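**Triltano releases update to Flollel grasp planner**

Triltano has released a new version of Flollel, its planning software for robot arms with two-finger grippers. The main change is in how the planner copes with poor light.

Earlier versions scored each possible grasp on the shape of the object alone. The new one also scores how well the wrist camera can see the spot between the fingers. If the view is too dark to trust, the arm moves to a second viewpoint before it closes the gripper – a step that adds 3 seconds to a pick, according to the company.

The planner was tested in simulation over 1,000 runs, with the lighting and the surface texture changed each time. Triltano says 170 of those runs used very low light. Failed grasps in that group fell to 59, though the company has not published the figure for the previous version.

Prultivard, which uses Flollel on its parts-sorting line, has had the update since August. It has kept the second viewpoint switched off for its fastest station, where the extra time would hold up the belt.

The release also fixes a fault in the Gowda simulator plug-in that loaded the finger model at the wrong scale. Users who saved their own gripper files will need to export them again. Settings from the last version carry over, apart from the camera exposure limits, which go back to default.

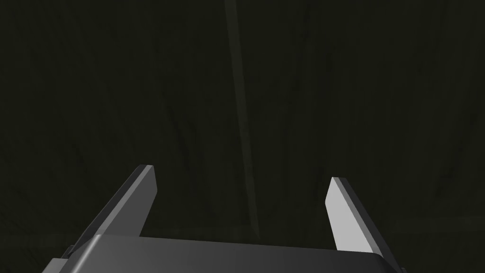

*A simulated view of an open two-finger gripper against a dark surface.*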